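Folding a Thin Printed Cloth for Basket Storage
Household Skills Guide, Brultham Learning Center
Prepared by Dilek Gündoğdu and Evander Gillies

Thin, satin-like cloths are among the more difficult items to store neatly. The fabric slides over itself, and a fold that is not held will open again. This guide sets out the method taught in the Brultham household course for a square cloth that is to share a basket with small toiletries, such as a tube of toothpaste. 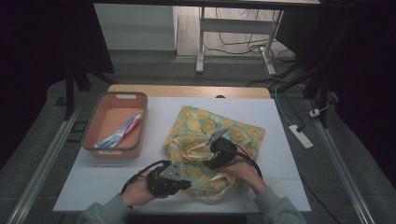
Reading time: 2 minutes

Before you begin

Clear enough of the work surface for the cloth to lie fully open. Place the basket to the left of the cloth, with one short side facing you. A smooth surface is preferred – the fabric can be drawn across it without catching.

Step 1. Find the corners

Do not shake the cloth. Begin with whichever part already lies flat and work outward from it, easing the bunched fabric open until all 4 corners are visible. On a busy print, such as citrus slices on pale green, follow the edge of the cloth and disregard the pattern.

Step 2. Lift and release the folds

Hold one side of the cloth against the surface. With the other hand, pinch the uppermost fold, raise it slightly and lay it down away from the center. Repeat until no layers overlap.
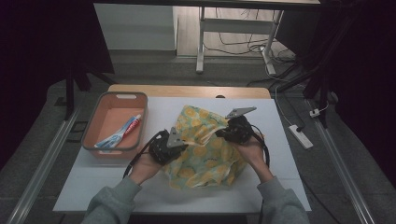

Step 3. Fold in half, then in half again

Bring the near edge to the far edge and smooth from the center outward. Turn the cloth and fold it once more.

Step 4. Place the cloth in the basket

Lay the folded cloth flat beside the toothpaste, with the closed fold toward the handle cutout. Check that the cap of the tube is firmly closed.

Questions about this guide may be addressed to Beathag Matheson at the Brultham office.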